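Orkano in the Open: Running a Laundry Manipulation Demonstration for the Public

Salcombe Laboratory, Dindbridge. October

4. The open day

4.1 Why a public session

The bench trials in Section 3 were run by the people who wrote the controller. Same two operators, same clothes, same light most days. We wanted numbers from a less friendly setting and an open day was the cheapest way to get one. Visitors stand where they like, talk to the operator, ask for it again. None of that is in the bench protocol.

The demonstration ran in the flat at Dindbridge, not in the main hall. Small room, real washing machine, tiled floor. Groups came through in turn and each stayed for one full unloading attempt, or until the operator called it off. A visit was meant to be short. Most ran over.

4.2 Task and set-up

The task was unloading a top-loader: reach into the opening, take hold of a garment, lift it clear of the rim, put it on the pile. One garment at a time. The two arms are driven by the Orkano controller, with the operator handing over to the learned policy once both fingers are near the machine. Handover is by foot switch. Either arm can be stopped on its own, a change from the bench version, where one stop took both down.

Clothes were mixed on purpose. Light and dark, thick and thin, a few with snaps or buttons that catch. We did not sort them before a run and did not put them back in the same order after. This makes single attempts hard to compare with one another and we accept that; the totals are what we report.

The rim is the difficult part. On the bench we used an open tub with a low edge, and a garment dragged over it would generally come free by itself. A real machine has a lid opening with a lip, and cloth left half over the lip stays there. The policy had seen some of this in training (see Section 3.2) but not a lot. Our working rule for the day was that a garment hanging over the rim counts as still in the machine, whatever the visitors thought.
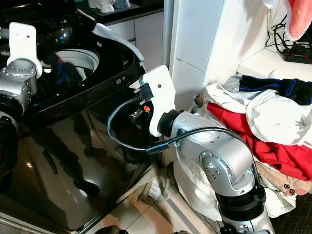

Figure 4. Unloading task at the open day, seen from head height. Both arms are at the washer, with dark clothing in the drum and a white cloth over the rim. Pile at right.

The finger plates are white plastic and plain. They are the same pattern as used on the bench and we made no changes for the open day, though Baird (the firm that machines our flanges) had offered a ridged set. Ridged plates grip towels better and snag on knits. We had no time to retrain so stayed with flat.

Cable routing was a worry throughout. The run from the gripper back along the forearm needs slack for the wrist to turn, and slack is what swings. Operators were told to look at the loop before each handover. This was done by eye. A check in software would be better and is listed under future work.

4.3 What was recorded

We kept three things: the joint log, the operator's tally sheet, and a short free note after each group. The joint log was split afterwards into grasp attempts by the same script as in Section 3, giving 3,212 attempts over the whole open period. Of these 2,448 ended with the garment fully clear of the rim. The rest were slips, missed grasps, stops by the operator, or cloth left on the lip. We give the split by cause in the appendix and not here, as the causes were marked by hand and two operators did not always agree on what was a slip and what was a miss.

One note on the script. It closes an attempt when the finger leaves the volume over the drum, so a regrasp inside the drum counts as the same attempt. On the bench this hardly ever mattered. At the open day operators let the policy try again more often, partly becuase people were watching and wanted to see it get there. The success figure is therefore a little kind to us. We have left it as it stands so that it can be set beside the bench figure, which was worked out the same way.

Visitors were not filmed and no names were taken. Tally sheets carry a group number and a time of day, nothing else.

4.4 Observations

Thin dark garments were the worst. At the bottom of a drum they lie flat and the depth reading gives very little to go on. The policy tends to press and slide, and on a curved wall pressing and sliding goes nowhere. Several groups watched this for some time. Heavier items came out well, including ones we expected to be trouble. Sleeves helped: anything with a loose end sticking up was taken by that end, nearly always at the first try.

Two-arm lifts were rarer than on the bench. The opening is narrow for two wrists at once and the controller's clearance margin kept one arm waiting outside. We could have cut the margin. With members of the public in the room we did not want to. A narrower wrist would do more good than a braver margin in any case.

Stops deserve a word. Operators stopped the arms 17 times in total, which is fewer than we planned for. Most were for cable slack, the others for a visitor leaning in past the floor tape. There was no contact between an arm and a person. The tape was set at 40 cm beyond full reach and should be wider next time; people lean, children more so, and a tape line on the floor says nothing about heads.

Questions from visitors fell mostly on speed. "Is that as fast as it goes" in one form or another, on nearly every note. It is not, the joint speed was capped for the day, but the cap is only part of it. A good share of each cycle is the policy waiting for a settled view of the drum before it commits. Visitors read the pause as the robot being stuck. Two operators took to saying "it's looking" out loud, and after that the notes mention it less. We have since added a soft tone at that point, not yet tested with anyone.

The other common question was why it did not fold. No good answer on the day. Folding is outside this work.

4.5 Differences from the bench

Three changes to the set-up came directly out of the session and are used in Section 5. First, the rim is now part of the goal: a lift is not scored until the garment's lowest point has passed it, and the policy gets this during training and not only in scoring. Second, the cable is tied at the elbow as well as the wrist. Third, operators swap more often. Tally sheets towards the end of a long shift are thin, with gaps, and the joint log shows later handovers in the same stretches. Tiredness is the simple reading, though the rooms were also fuller by then and we can't seperate the two.

Lighting we did not control at all. Window light in the flat moves across the machine through the afternoon and a glossy front throws it back at the camera. We see a dip in first-try grasps over those hours but the clothes were changing too. Left open.

A fair objection is that an open day is a poor experiment. Agreed. Order of garments not fixed, groups of different sizes, operators talking while working. It was still the only part of the study where the arms ran for long periods in front of people with no stake in the result, and every fault we list above was missed on the bench.

Contact: Salcombe Laboratory, Dindbridge | Copyright the authors | Back to top

This site uses cookies to remember your reading settings. Accept | Manage cookies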